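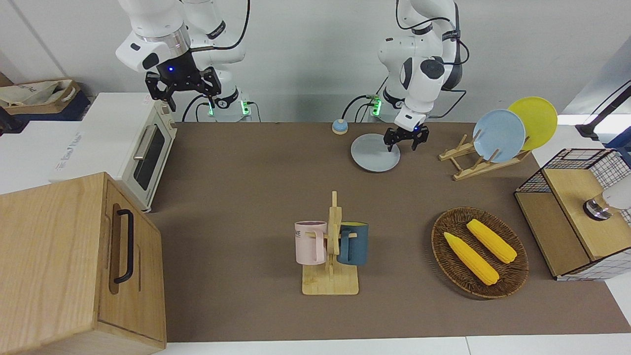 Dec 6, 2019
By Jurgita Siliņa

Most of you have heard by now that Wamik wants to try robot arms in the Juška kitchens, and a few of you have asked why the branch newsletter has said nothing. The short reply is that we hadn't seen them. We have now. Kęstutis Dzene and I went over to the Virerach workshop and spent a morning at the practice table, and what follows is my own view. Kęstutis is kinder about it than I am and has asked for space next time.

First, what was there. Two white arms fixed at the back of a long brown table, each with a black gripper that has two fingers. On the table were the sort of things you would find on our side of the hatch: a toaster oven, plates standing in a wooden rack, mugs hanging on a mug tree, a bell, a basket with two corn cobs in it. One grey plate lay flat by itself, and I have looked at that plate a good deal more than I have looked at some of my relatives.

Management's note of August used the words "kitchen assistance" and "freeing up colleagues". Neither phrase was explained. I asked Žydrūnas Stankevičius, who is running the project for Virerach, to tell me in plain terms which jobs the arms are meant to take over. He said clearing and putting away: plates into racks, mugs onto hooks, food in and out of the small ovens. He said it without any fuss and I believe that is what he has been asked to build. He also said that nobody at Wamik had asked him for anything to do with staffing. I believe that too, and it doesn't comfort me much, as he is hardly the person they would ask.

Now, the work. Anyone who has done a late shift at Juška knows that putting away is the part of the day when you get your breath back. Service is over, the hatch is down, you stack and hang and wipe and you talk to whoever is next to you. It's when Inese Adomaitis finds out who has swapped with whom. It's when new starters ask the question they were too embarrassed to ask at noon. If the arms take the putting away, the people who used to do it won't be sent home with their feet up. They will be given more of the other thing, and the other thing is lifting, carrying, hot trays and standing at the hatch. On paper that's the same hours. By the end of the week your back will say different.

I put this to Ieva Paju at head office, who signed the August note. Her answer was that "the mix of tasks may change over time" and that people would be consulted. I asked when. She said after the first stage. I asked what would be left to consult about after the first stage, and she said that was a fair point and she would come back to me. She hasn't yet.

There are 31 of us across the kitchens. Juška alone sends out 1000 meals on an ordinary day, and 2000 when the conference floor is full. I mention it because every claim made for the arms so far has been made about a table. A table is a long way from the wash-up at half past one. Our plates don't come back one by one and lie flat waiting. They come back in heaps with cutlery between them and a yoghurt lid stuck to the bottom, and somebody has always put a napkin in a mug. Mr Stankevičius agreed that they hadn't got to that. I asked whether it was on his list and he said the list was long.

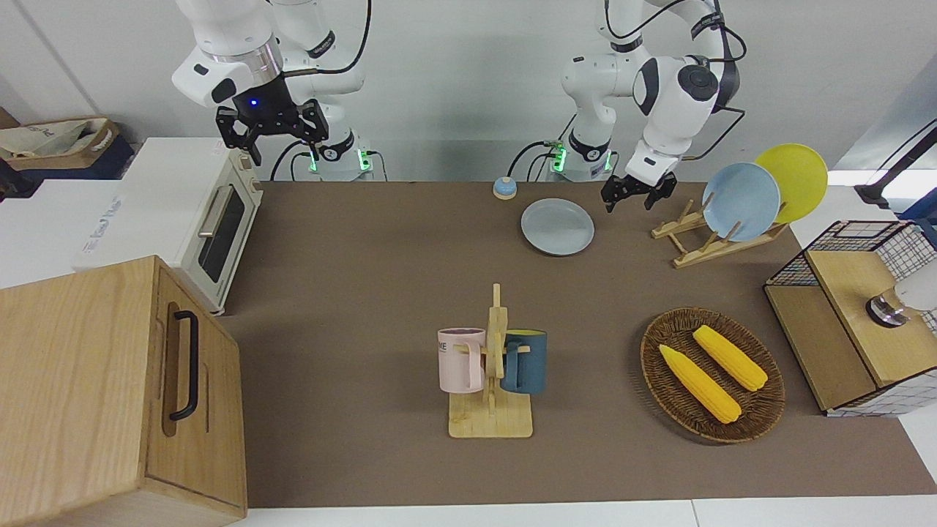 Kęstutis wants me to be fair, so here are the things said in the arms' favour. They don't mind where they stand. A gripper can go near a hot oven door that I would sooner keep my wrist away from, and those of us with the little white scars to prove it might be glad of that. Two of our members have bad shoulders and hanging mugs above head height hurts them. If there were an arm to do that bit, and if those two kept the same hours and the same grade, I would say so in print and mean it. Those are two ifs, and I would like them in writing.

Kęstutis also points out that we were told the dishwashers would finish us off, and they didn't. True enough. But I was at Wuvia when the big conveyor washer came in, and I remember it differently from the way it gets told. We lost no jobs in the week it arrived. Then Olga's post wasn't filled when she retired, and then the Saturday person was moved, and a year and a bit later there were two people on wash-up where there had been four, with the same pay as before and a machine that jammed. No meeting was ever held about it. There was never a day you could have pointed to.

That's why the branch is asking for the following before a single arm is bolted down at Juška, and why I would ask you not to sign anything that comes round on a clipboard in the meantime.

A list of the tasks, in ordinary words, with the name of the job each one now belongs to. "Kitchen assistance" won't do.

A promise that posts falling empty during the trial are filled as normal. If the trial goes well they can come and argue about it then.

A clear rule about who stops the thing. At the moment every answer begins with "the operator", and I have not been able to find out who the operator is. If it's to be one of us, then it's a duty, it needs training, and it needs paying for. I asked if the training could be done in work time and was told it would be "light touch". Eight hours is what the slicer training takes, and the slicer stays where it is.

A say for the people on the late shift about where the arms go. Anyone who has squeezed past the trolley by the cold store with a full tray will know why I mention it. The arms at the workshop are fixed along the far edge of the table with a wall behind them and cables running down the back. We haven't got a wall to spare, unless they mean the one with the handwash sink, and I hope they don't.

Lastly, figures. Wamik says the trial will be "evaluated". We would like to know what they will be measuring, and to have it before the start. If it's only how many plates go in the rack then it will leave out everything I have been writing about. I would want sick days in there, and breaks missed, and how often somebody had to leave the hatch to sort the machine out. Inese has offered to keep a notebook, starting now, so that we have something to compare with. She needs people on earlies to do the same. Any exercise book will do.

I don't think the arms are coming for all of us by spring, and I have told people off for saying so in the changing room. It frightens the agency staff and it lets management off lightly, as they only have to say it isn't true. What I expect is slower and duller. A job made of several sorts of work becomes a job made of one sort, the heavy sort, and the people doing it are told that nothing has been taken away from them.

One small thing from the visit. While we were putting our coats on, I asked Mr Stankevičius who washes up at the workshop. They take turns, he said, and there's a rota by the sink.

The next branch meeting is in the Juška staff room after lates. Ieva Paju has been invited and has said she will try. Bring questions, and if you worked at Wuvia in the conveyor years please come even if you don't normally, as I would like somebody besides me to remember it out loud. Those who can't make it can leave a note in the tray behind the first aid box or give it to Inese.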